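Wipe primitive, contact control notes
3/5/22 | Dilwyn Landeg
Print | E-mail

Continuing from the January notes. Planner side is fine now, it's the press-down that keeps biting us.
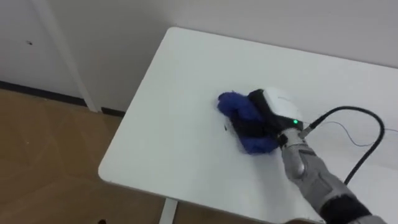

so the z target is gone completely. Old version commanded a fixed height over the table plane and any error in the plane fit went straight into the force. Now: approach in position mode, switch on contact, then hold 8 N along the table normal and let xy follow the stroke path. Branch is flevo-wipe, not merged.

Contact detect. Was triggering early on the approach, wrist estimate drifts when the elbow swings out. Re-zero the estimate at the hover pose, wait 60 ms, then descend. Llinos wanted a longer wait but the filter has settled by then, see the plot in the Vaughan folder.

Runs: 60 strokes with the new controller. 54 stayed inside the force band the whole way. Of the rest, most went out right at the stroke reversal, where xy velocity flips and the normal force dips. Friction term has the wrong sign for a few ticks?? Need to check that before touching gains. I already touched gains. Put them back.

Perception: cloth mask is easy (blue on white, a threshold would nearly do it) but the mask grows and shrinks as the fabric bunches, so the centroid jumps and the stroke planner thinks the tool moved. Stopped using the centroid. Tool pose comes from kinematics only, mask is just for "is there still cloth under the hand". Much calmer.

Cable also shows up as an obstacle in the depth cloud and the planner refuses the right side of the table. Added a self-filter padded to 2 cm along the wrist. Ugly, works for short strokes, long ones still get rejected somtimes. Llinos has a proper cable model half done from the Rirkthorpe setup, ask her for it.

Logging: force topic and joint states are on differnt clocks again. Don't compare them by eye. Use the sync script in tools/, the one in scripts/ is the old one and I should delete it.

To do
- friction sign at reversal
- log the mode switch as an event, hard to find in the bags
- rerun with the cloth folded flat
- send the config to Hitton, they are still on the fixed height version

Llinos: the timeout on the descend step is mine, leave it in for now please.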